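3.2 Kitchen worktops and the timing of meals

The second part of the survey dealt with where people prepare food at home and how this affects the time at which they eat. Of the 1,099 households sent the form, 988 returned it with this part filled in. The questions were drawn up by Bangera and tested in Imer before the main round in November.

Households with a clear stretch of worktop beside the cooker tended to start the evening meal earlier than those who had to move things first. The median gap was 25 minutes. It was smaller in homes where one person did all the cooking, and it almost vanished where the main meal was eaten at midday. Wyss and Zürcher found a similar pattern in their study of rented flats in Josis, although they asked only about weekdays.
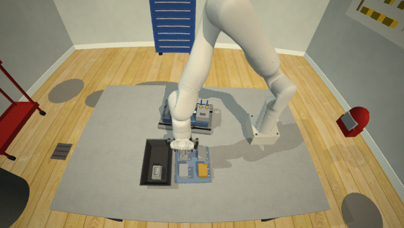 Shared kitchens were treated separately. In these homes the start of the meal depended more on who came home first than on the space to hand, and many people wrote in the margin that they cooked in turns. We coded such notes by hand. Buzatu and Benavides each read the full set, and where they disagreed the form was marked as unclear and left out of Figure 4.

Figure 4. Start of the evening meal by type of kitchen (own, shared with family, shared with others). Bars show the median. Forms marked as unclear are not included.

Two limits should be kept in mind. People were asked to recall the past week, and meal times are often rounded to the nearest half hour. The form also did not ask about the height of the worktop — a point raised by 20 of the older respondents, who said they sat down to peel and chop at the dining table. We return to this group in Section 3.4.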